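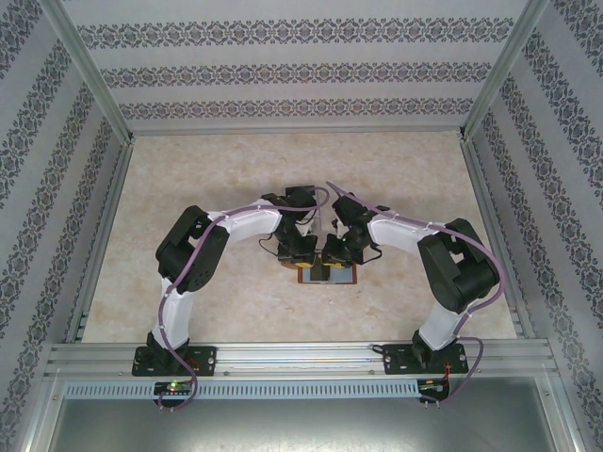
Marble-look tops are being sold to us again this winter as the answer to a tired room, and I am not convinced. The Telmont home store has given them most of its front window, and the new Keltska leaflet came with the last lot of flyers, promising "the calm of natural stone" for the price of a decent pair of boots. I have read it twice. I have also done the thing it suggests, in my own back room, so I feel entitled to grumble. My first complaint is that stone patterns are only calm in a small square. A sample the size of your palm has one soft cloud in it and looks lovely. Lay a whole beige marbled surface down, put patterned walls behind it, and your eye has nowhere to sit. Something as small as that rectangle with the thin reddish-brown border has to rely on its edging to stand out, and I would bet that without the border you'd be patting the table for it.

Several of you wrote in after the last issue to say I was too hard on wood-effect shelving. Fine. I have kept an open mind this time, or tried to, and I'll put down what I found in the order I found it.

The Keltska kit costs $174 and covers a table of ordinary size, if your table is the size Keltska thinks is ordinary. The sheet is 31 inches wide. Mine needed a seam. The leaflet has a cheerful paragraph on seams that says to "follow the veining," and I would like to meet the person who has followed it. Veins on a printed sheet run off the edge at one height and come back on the next piece at another. You can shift the second piece along until one vein meets, and then the rest are wrong. I spent most of an afternoon on my knees with masking tape and ended up running the seam along the back, under the lamp, where I pretend it isn't.

There are two sorts of pattern on sale, as far as I can make out. One is the white kind with thin gray lines, which shows every crumb of toast. The other is the warm kind, creams and peaches with milky patches floating over them, meant to put you in mind of onyx. I chose the warm kind. I'll admit it hides things better than the white, but hiding things is a mixed blessing on a surface you work on. I lost a translucent button on it for two days. I lost a scrap of tracing paper on it while I was holding the other end.
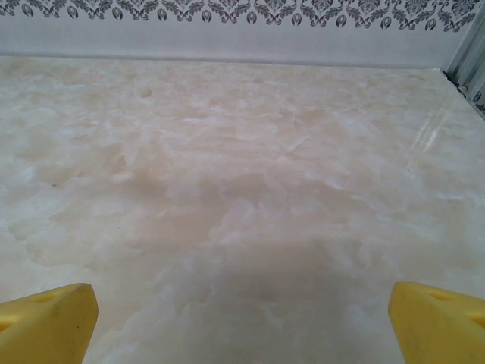

What the warm pattern does do well is cover a large area without looking like a repeat, at least from a standing position. I had expected to see the same cloud come round again every foot or so, the way it does on cheap flooring, and I had to go looking for it. When I did find it I couldn't stop seeing it, so my advice is don't look. Bright color is a help too. Anything yellow jumps right off those creams and beiges, and I've moved my yellow-handled scissors to that table for good. Brown and tan things sink. My glasses case is tan.

Then there is the question of gloss. The leaflet says "polished," and the sample in the Telmont store was certainly shiny under the store lights. In a back room with one window on the north side, shiny means a gray smear of window lying across whatever you're trying to read. By evening, with the lamp on, it is a yellow smear. If I were doing it over I would ask for the dullest finish they make and put up with the look from the salesperson.

On heat, I can only tell you that the leaflet says to use a mat and that I use a mat. A reader on the Paredes side of town says hers has taken four years of teacups with no mat and no harm. Another says hers lifted at the corner within a month. I suspect the difference is in what's under the sheet and how clean it was, but neither of them could remember, and I don't trust the leaflet to tell me.

Now to walls, which is where I expect the letters. The other half of the window display is wallpaper, and the store would very much like you to buy both. Big formal patterns are having a turn: scrolls and leaves in horizontal bands, dark gray and navy on white, the sort of thing that used to belong to dining rooms with the door kept shut. I don't dislike them. Damask bands in dark colors on a white ground look crisp, and they make a small space feel as if someone had made a decision about it. But that's a decision for the wall by itself. Set it behind a cloudy beige tabletop and you have stiff blue-gray scrollwork on one side and warm soup on the other, and neither is doing the other any favors.

The display gets around this by having nothing on the table except a bowl. I don't know anyone who lives with a bowl. My table has the sewing basket, the radio, the mail and whatever is being glued.

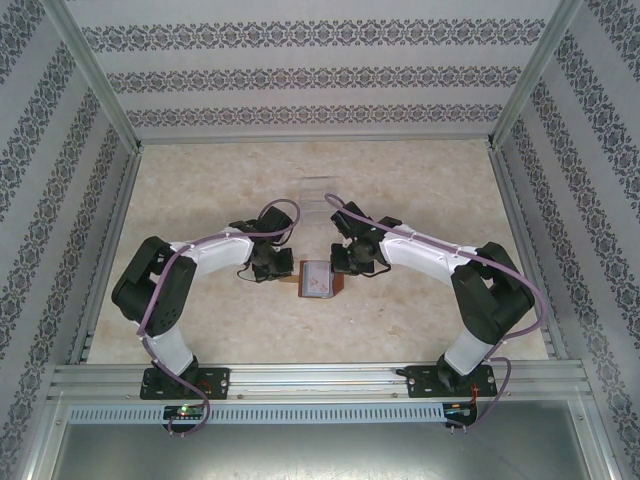
I did try the two together before writing any of this down. I pinned up lengths of the paper on the three walls around my table and left them for the whole of February, on the grounds that you should always give a pattern a month. Some of it grew on me. The navy was better in the mornings than I'd feared, and with the paper on all three sides it looked less like a stage set than one papered wall does. What I never got used to was the place where the wall meets the table. A plain strip there, wood or metal or even a painted batten, would have given the two patterns a bit of distance, and I'd put that in before I spent another dollar on paper.

Paste, briefly. Malleck is what the store sells and Malleck is what I used for the one length I hung properly. It went on well and it smelled of wet cardboard. The tub says it will slide for long enough to line up a pattern, which was true on the flat and not true in the corner, where I was slower. My corners are not square, though, and I'm told nobody's are.

Would I do the lot? No. Priced out for a room like mine, the paper alone comes to another $200 on top of the kit, and that is before brushes, blades and the bit you ruin. For that money you could have the old table sanded and oiled and put the rest toward a better lamp. If you have your heart set on marble, cover one surface and leave the walls plain, or paper the walls and leave the table alone. The store will cut you a free sample of either. Ask for the largest piece they'll part with, lay it down at home, and put your own clutter on it for a week, tan glasses case included.

Next issue I'll be looking at drawer liners, about which I already have doubts. If you've lived with a marble-look top for longer than I have and think I'm wrong, write and say so, and please tell me what you did about the seam.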